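Perguntas frequentes – cozinha de brincar

Oi! Eu sou a Melaniia Dmytriv e cuido dos brinquedos de cozinha aqui na Draria. Juntei as dúvidas que mais chegam na minha caixa de entrada (e chegam muitas!).

Preciso comprar um kit completo?
Não precisa. Eu montei o meu aos poucos, misturando peças avulsas. Para começar, uma panela, um prato e uma espátula já rendem tardes inteiras de restaurante.
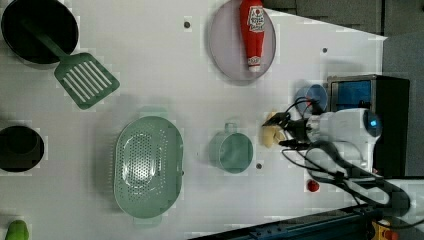 Prato, ketchup, escorredor e espátula na mesa branca.

Serve escorredor de verdade?
Serve, desde que seja leve e não tenha rebarba. Os furinhos fazem o maior sucesso, e escorrer macarrão imaginário é uma arte – meu sobrinho leva isso muito a sério.

A partir de que idade?
Eu sugiro 3 anos, sempre com um adulto por perto. Peça pequena fica guardada quando tem bebê na sala.

E o forninho, vale a pena?
Ah, eu adoro! Ocupa espaço, mas vira forno de pizza, padaria, cofre, tudo. Se a mesa for pequena, deixe num canto e espalhe a comidinha pelo resto. 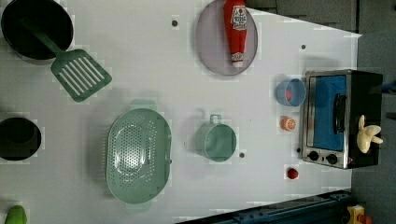

Draria – Equipe da Brinquedoteca

Posso pegar as peças emprestadas?
Pode! O empréstimo dura 7 dias e dá para renovar uma vez, por mensagem mesmo. Em novembro a procura aumenta bastante, então peça com antecedência.

Como lavo as comidinhas de pelúcia?
À mão, com sabão neutro e água fria, e depois sombra. A banana de pelúcia tem a casca em abas, e é nas dobras que a sujeira se esconde, então passo uma escovinha macia ali.

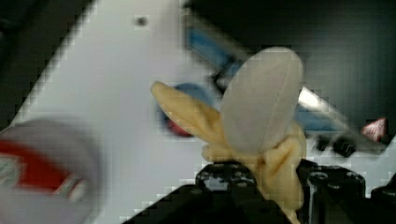 Nada de secadora, por favor – eu já estraguei um morango assim e fiquei arrasada. Para as peças de plástico, pano úmido com detergente resolve.

Perdi uma peça, e agora?
Acontece! Me avise na devolução e a gente combina a troca por outra parecida.

Atualizado em 11 de julho de 2023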